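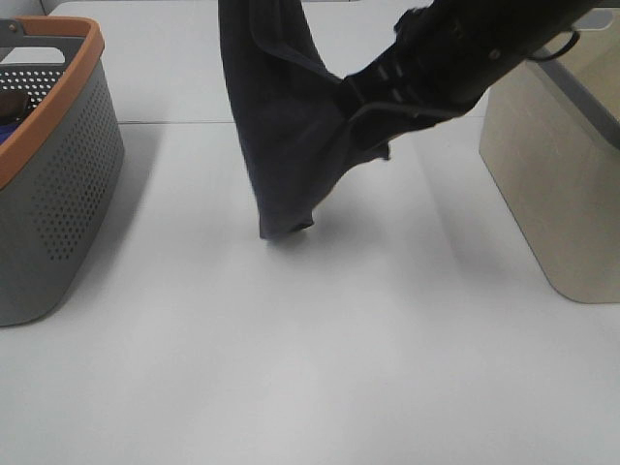
Unit 4 is about sorting and handling small washable textiles: cleaning cloths, hand towels, dish towels, napkins and washcloths. These pieces cause more trouble in a linen room than sheets do. They are small, they get mixed up, and people tend to grab them by the handful. The method in this course is one piece at a time, over a flat pale table, with a container at each side. A dark cloth held by one end over a white surface, with a perforated basket on the left and a beige container on the right, shows the basic layout. Set up your own station the same way before you read on. It does not matter which side you sort toward as long as you keep to it for the whole load.

Reading for this unit: Kaczmarczyk, Linen Room Practice, the chapter on small goods. The Voladby worksheet is in the course folder. Bring it to the practical.

4.1 The station

The table should be clear, dry and light in color. Lint, loose threads and stains show up against white that would disappear on a wood-grain top. Wipe it down before each load and again after any load of dark goods.

Basket. Use one with holes in the sides for anything that has been washed. Air gets through the wall and the pieces at the bottom do not go sour if the load has to wait. A rim you can find by touch is useful when you are looking at the table and not at your hands.

Solid-sided bin. Use this for pieces going back to the wash, for repairs, or for rags. A solid wall holds in damp and dirt. Do not put finished work in it, even for a minute.

Leave enough open table between the two to lay one hand towel flat. If you have to shift a container to open out a towel, the containers are too close.

4.2 Picking up

Take the piece by one corner or one end and lift it straight up until it hangs free. Let it drop open under its own weight. Small goods seldom need shaking, and shaking puts lint in the air and onto the next piece. If a second piece comes up stuck to the first, set both down and separate them on the table.

While the piece hangs, find a hem. A hemmed edge tells you which way the fabric runs and gives you something to follow with your fingers. On cloths with four matching sides it is easy to pick up a fold and mistake it for an edge. Run a thumb along it. A hem has a ridge and a fold does not.

4.3 Knowing the fabric

You will meet three types most often.

Terry. Looped surface, heavy when damp, snags easily. Check for pulled loops and trim them. Never pull them.

Flat weave. Most dish towels and napkins. Creases hold, so these are folded soonest after drying.

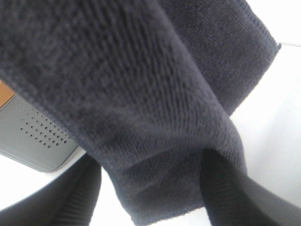 Microfiber. Fine, dense and usually soft, often sold in dark colors. It clings to cotton lint, and once the lint is in it is hard to get out. For that reason microfiber is washed and dried on its own, without fabric softener, on low heat. Dark pieces hide stains in their creases, so open every fold before you decide a piece is clean. Look at the hem as well, where the stitching tends to collect grit.

If you cannot tell what a piece is, read the care label. If the label is gone, treat it as microfiber. Low heat and no softener will not harm the other two.

4.4 Deciding

Each piece goes to one of these places:

Clean and sound: basket.
Clean but damaged: bin, repair side.
Stained or smelling: bin, wash side.
Worn thin, or hem open for more than half its length: rags.

Decide once. Students lose a lot of time by laying doubtful pieces on the table "for later," and by the end of the load there is no table left. If you are in doubt, it goes in the bin on the wash side.

4.5 Putting down

Lower the piece into the basket. Let the hanging end touch first, then let go once the top is below the rim. Dropped pieces catch on the rim or fall half outside. Do not press the load down to make room. When the basket is full to the handle openings, start another.

4.6 Practical exercise

Work in pairs, one sorting and one recording on the Voladby worksheet. Each pair gets a mixed load of 33 pieces from the Brolton store. Change places after 18 pieces and finish the load.

Step 1. Wipe the table and place the two containers.

Step 2. Sort by the rules in 4.4. The recorder writes down the fabric type and the destination of each piece and does not help with the decision.

Step 3. After the last piece, keep your hands above the table and check the surface underneath for lint and threads before anything else is put down. Note what you find.
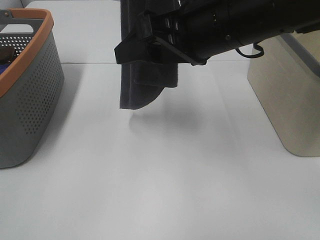
Step 4. Go back through the basket together. Any piece you now disagree on is written in the last column, with the reason.

Step 5. Empty both containers onto the return cart and wipe the table again.

Worksheets are due 5th July, in the Mino tray by the linen room door. Write both names at the top. Unit 5 covers folding, and you will need your sorted load from the Brolton store again, so label it before you leave.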